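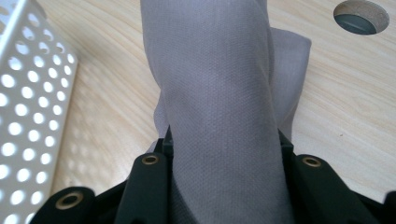

**Notes, wk 12 — can machines do chores yet?**

Short answer: some, slowly, if somebody sets the room up first. Read the Hirano handout before section, esp. the part on soft things.

Rigid vs. soft
- mug, box, bolt: shape stays put, so one good look gets you a grasp plan
- cloth: shape changes every time you touch it. Layers hide other layers. Pinch one, get three
- no "correct" pose for a towel. Folded enough is a judgement call, and you have to write that judgment down somehow

Shop floor is ahead of the house. Stesier line in Stilville — same part, same tray, 22 seconds a cycle, fenced off. Nobody's kitchen looks like that. Drirside tried laundry sorting in November and stopped after 120 loads, mostly socks.

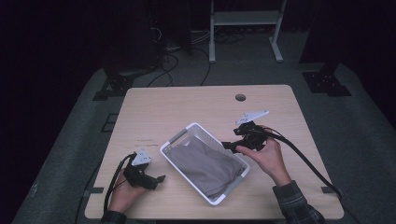 Demonstrations are the current bet. People do the chore, the machine learns from the recordings. Hirano set has 1,280 of them, all cloth. Think about how much is in even a small job: a folded gray cloth in a white basket, a gripper in each hand, and one cloth fills most of the basket and laps over the rim at one end. Does that count as put away? Your success test has to say. Same for which hand holds the basket steady and which one moves the cloth, if either.

What to watch for in demo vidoes
- speed (is it sped up? check the corner)
- how many tries were cut
- same cloth every time??

For next time: pick one chore at home, write the success test in 12 lines or less. Bring it on paper.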